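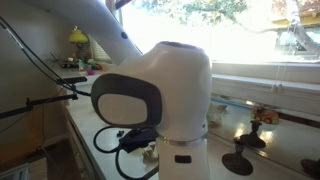 Boards > Small Spaces > Counters and Cords > White counter, black cords

Search this board Go Advanced

dullspoon
Day 16 with the white countertop and I'm not sold. Every black cord looks like a crack in it. The Mandov rep says a cord tray underneath fixes everything. It's $243 installed. Does anybody have one and still like it?

ketteringpan
Had one in the last apartment. It sagged by September. The adhesive is the weak part, so if yours doesn't screw in I'd keep the money.

halfshelf
Disagree. Mine is the Baran, three screws, no sag. But you have to drill, and you'd better know what's under that counter first.

dullspoon
Drilling into a counter I'm still paying for? Hmm.

mossyledge
Why does it have to be hidden at all? Pull the loops back to the wall, one velcro tie, done. The yellow glass lamp at the far end is the only thing I'd leave out there. Warm light on the wall does more for that corner than any tray.

ketteringpan
Velcro ties come undone. I don't buy the lamp theory either, it just lights up the mess.

mossyledge
Mine have held fine. Do you yank on yours?

halfshelf
Plallton sells white cord sleeves. Reviews say 2,278 happy buyers, which I believe about as much as I believe the sag-proof adhesive.

dullspoon
White sleeves go gray in a month, I'd bet. Trying the velcro first because it's cheap. Mandov can wait.

Contact | © Mikwood Boards | Back to top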